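Aug 7, 2025
By the sports desk

A hundred hundreds

The gates at Clornstead open in the dark and the line is already down the ramp. Flip flops, parkas, coolers. Somebody has brought a whole rotisserie chicken. First swimmers in at 6, on the dot, because the pool office wants its lanes back for the afternoon lessons and has said so, in writing, more than once.

The set is 100 times 100 yards. That's all of it. You push off, swim four lengths, look at the clock, go again. Fast lanes leave on a tight interval and get a few breaths. Slower lanes leave on something kinder and are in the water till lunch. The Norkitz swim club has put it on every summer since the old outdoor pool got its new gutters, and this year 49 people signed up, a lot of them from out of town.

Why do it in July? In most places this is a New Year's thing. Norkitz moved it to summer for the outdoor water and never moved it back. The cost is the sun. By mid morning the deep end lanes have lost their shade and everyone's shoulders are pink, and the backstrokers are steering by guesswork with their eyes shut.

The first twenty feel like nothing. Everyone says so and everyone goes too hard anyway. Lane leaders chatting at the wall, people pulling on paddles they don't need yet. Lane two was sprinting. Actual sprinting, on repeat number nine.

Then the forties. The forties are bad. Far enough in to be sore and still not half. Talk stops. You hear the pace clock hum and the slap of turns, and the lifeguard's radio, which got turned down and then turned up again by request. A calf cramps in lane five and the whole lane bunches at the wall, waits, shuffles the order, goes. Losing count is the other problem. Most lanes use a flip card on a kickboard. One lane used pennies in a cup and knocked the cup in.

Food matters more then you'd think. Bananas go first. Boiled potatoes with salt, big favorite with the older crowd, and a tray of them was gone by the break. Sports drink is fine until you have had a quart of it warm. The club's advice sheet says to eat before you're hungry and drink before you're thirsty, and half the field had left the sheet in the car.

There's one official break, after the fiftieth, and it is short. Sit down at your own risk. A few did and got up like they'd been folded.

Lane choice is worth a word. Norkitz seeds by interval, not by age or best time, and you write your own interval on the form. People fib. Mostly upward, out of pride, and by the thirties they are slipping under the rope into the next lane over. No penalty. The club lets it happen and fixes the sheet later. Fins are allowed after halfway, paddles any time, and a pull buoy if you can find one that still floats right.

Strokes are open too. Almost all freestyle. A small group from Soler did every tenth repeat as butterfly, their own idea, and were regretting it out loud by the seventieth. They finished it. Soler swimmers train in a lake most of the year and hate turns, so a four length repeat with three walls in it is hard on them in a way it isn't for pool people. Their turns got better through the morning. Or wider, depends who you ask.

The last ten are quick. Strange but true every year. Clock comes down, chat comes back, and the lanes that are done stay in the shallow end and bang kickboards for the ones that arent. The final repeat is meant to be all out. In the fast lane it was. Elsewhere it was a matter of opinion.

No medals, no results page. You get a swim cap and a hot dog. The Pruvasier masters group, over for the first time, asked if they could have the set on their own calendar next year, and the club said sure, take it, just don't pick the same weekend.

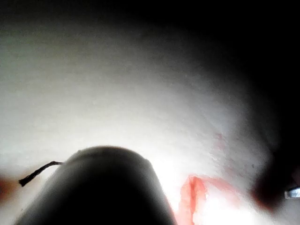

MORE IN: SWIMMING & OPEN WATER

Norkitz lap swim is back on normal hours at Clornstead, with evening lanes shared with water polo for the rest of the month. Caps left over from the event are in the box by the front desk, large only.

Contact the sports desk | Copyright 2025, all rights reserved | Back to top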